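Home robotics > Standards and good practice

Is there a rule for where a sim robot is allowed to grab a cup?

Posted in July, 2 answers, 1 accepted

Writing up house rules for our kitchen tasks in sim (small group, project is called Nurov) and stuck on the grasp part. We score pick attempts pass/fail. Pass right now = cup off the counter and still held when the episode stops. Thats the whole rule. One person wants to fail any pick where a finger goes inside the cup, becuase in a real kitchen you'd never hand someone a glass like that. The other says lifted is lifted and we're overthinking.

Start layout is nothing fancy. Marble counter, cup toward the right, spray bottle and lettuce over on the left, lots of bare counter in between.
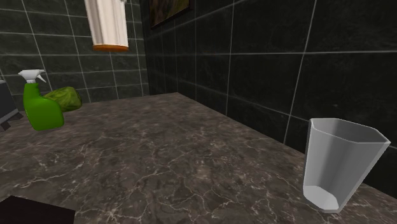

We run 100 episodes per policy and two of us review by hand, so whatever the rule is it has to be quick to check. Is there an actual standard for this or does everyone make up their own? Also do I need separate rules for the spray bottle. It sits right next to food and that bugs me a little.

Answer 1

Never seen a standard for it. We just do lifted/not lifted. Anything more and the reviewers argue all day. Wouldn't worry about the spray bottle, its a sim, no one's eating the lettuce.

Answer 2 (accepted)

Disagree with the above, at least partly. I don't know of a published standard that says "no fingers in the cup" for simulation either. Real food handling has plenty to say about touching the inside of clean cups, and if your policies are ever going on hardware you want the habit scored from the start. We went through this on Sollard and ended up with a short written sheet. Copying the useful bits, change what you like.

1. Keep "lifted" as its own column. Don't redefine it later or old runs can't be compared.

2. Add a second column, contact zone. Three values only: outside, rim, inside. If one finger is outside and the other goes into the opening, mark inside. Worst zone wins, no debating. A grip like this one, wall of the cup clamped between the two fingers, is lifted = yes, zone = inside.

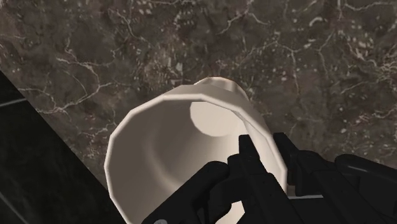
3. Tilt goes in a third column. Upright, tilted, mouth down. An empty cup doesn't care but a full one does, so write in the task text whether the cup is meant to be treated as full. We forgot to and had to re-review 20 episodes.

4. Decide before the run which columns count toward pass. Put it in the config file, with the date. Changing it after you've seen the numbers is the one thing I'd really ban.

5. Two reviewers, separately, then compare. If they differ on more than 6 out of 100 the wording is bad, fix the wording and go again.

6. Food and cleaners. Not silly to ask. We log any contact between the gripper and a cleaning product, and if it touches food or a cup after that in the same episode it gets a flag. Only a flag – it doesn't fail the pick. You could also just start them further apart, but then you never find out what the policy does when they're close.

On time: the extra columns slow you down the first day and then they don't. Most picks are obvious. The annoying ones are rim vs inside when the camera is behind the finger, for those we use a second view and if its still unclear we write unclear. Leave a box for that.

Comment from the asker: ok going with lifted + zone, tilt maybe later. Does a rim contact count as a pass for you?

Reply: for carry tasks yes, for anything where the cup gets handed to a person no. Write down which is which somewhere, ours was only in chat for ages and the new people kept getting it wrong.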